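Toys, a table and a white box: the big sort-out in pictures

Hello again, and welcome to the slowest tidy-up on the internet! If you've been following along you'll know that I've been going through the toy cupboard at Mac Giolla, which is what we call the house (it came with that name on the gate and we never changed it). The cupboard runs under the whole length of the stairs and it has been swallowing small toys for as long as we've lived here. Last month I finally opened it all the way to the back, said a rude word, and closed it again. Then I made coffee and started properly.

The cousins keep asking what's turned up and whether they can have it back. The answer is yes, if you pay the postage. Scroll down, it's a short page this time, and there's a little news at the end about where the rest of it is going.

A word on how I sort. Everything comes out onto the big wooden table a little at a time, never a whole bin at once (I learned that one with the marbles). Anything small that's going to a new home goes into a shallow white box with a brown cardboard bottom. I like shallow boxes for this because you can see what you've got without digging, and digging is how things end up back in the cupboard for another ten years. Paper and puzzle pieces get their own envelopes. Anything with batteries goes on the windowsill until I've found the right screwdriver, and I'm not going to tell you how full the windowsill is.
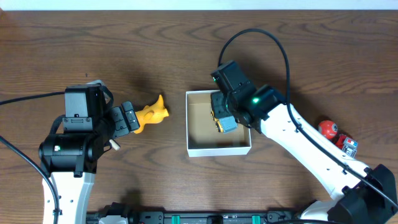
I do the rubber toys first, every time. They're easy to decide about, they wash up nicely in the sink with dish soap, and you get that good feeling of having made a start before you hit the hard stuff, like board games with one piece missing. My rule for rubber toys is to squeeze them, sniff them and look for cracks. Sticky ones go. Ones with a face I remember stay out a bit longer while I argue with myself, and I lose most of those arguments.

The table itself deserves a mention too, as I get asked about it whenever I post. It came from Skandemex, the secondhand furniture place out past the rail yard that closed a few years back, and I paid 200 for it, delivery included. I thought that was a lot at the time! It's been a homework table, a sewing table, a wallpapering table and once, for a very long weekend, a hospital for a cat with opinions. I used to fuss over it with a cloth and special oil, and now I just wipe it down and let it be. It has a few scratches and I've stopped minding.

Next up is one for the cousins, who I'm sure will fight over it.

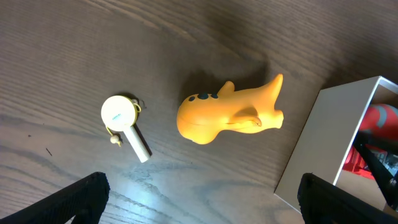 Two for the keep-or-send pile. The little white one with the bead on a cord, and the big-headed yellow fellow with his navy spots. Dinosaur? Sea creature? Votes by email, please.

I have a real soft spot for toys on a string. My favorite as a kid was one of those little twist drums where you roll the handle between your palms and the beads fly around and whack the skin, and I drove the entire household up the wall with it. Mine is long gone, I'm sorry to say. I'd love to hear from anyone who still has theirs, and if you know a good way to replace a worn-out cord without it fraying at the knot, please write in. I've tried waxed thread (too stiff) and embroidery cotton (too weak), and a reader suggested fishing line, but that just looks wrong to me.

As for the yellow crowd, there was a whole phase. We had a rubber animal for every bath and every car trip, and they all got names, and I've forgotten almost every one of those names. Parau was one. I remember that because it was shouted from the back seat all the way to the coast and all the way home again, and we had to turn around for him at a gas station. I couldn't swear to which animal was Parau anymore, so I've decided it's whichever one I'm holding. This is also how I ended up keeping more than I meant to.

By late afternoon I'm usually done in, and the last hour goes on wiping things down and finding homes for the stragglers. The light gets low and bounces off the wood, and every crumb shows up. It's my favorite time at that table though, with the radio going and something in the oven.
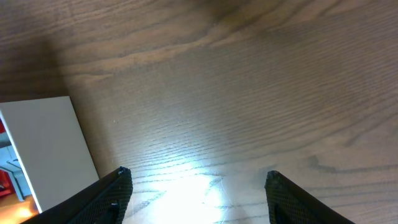
All that grain! Look at the wavy bit up toward the top, with the dark and light running side by side. Best 200 I ever spent.

So, the news. The boxes that are ready will go to the Lullano toy swap in September. It's held in the old school hall, it costs nothing to get in, and you can take home as much as you bring. They're hoping for 1,000 toys on the tables this year, so please dig something out if you live close enough! Clean things only, no glass, and tape the lids on your puzzles or they will be all over the floor by noon. I'll be near the door with the tea urn if you want to say hello.

The cupboard is still half full, by the way. There's a bag of wooden blocks I haven't touched and a suitcase that rattles. I'll get to the suitcase next and put up another page when I do.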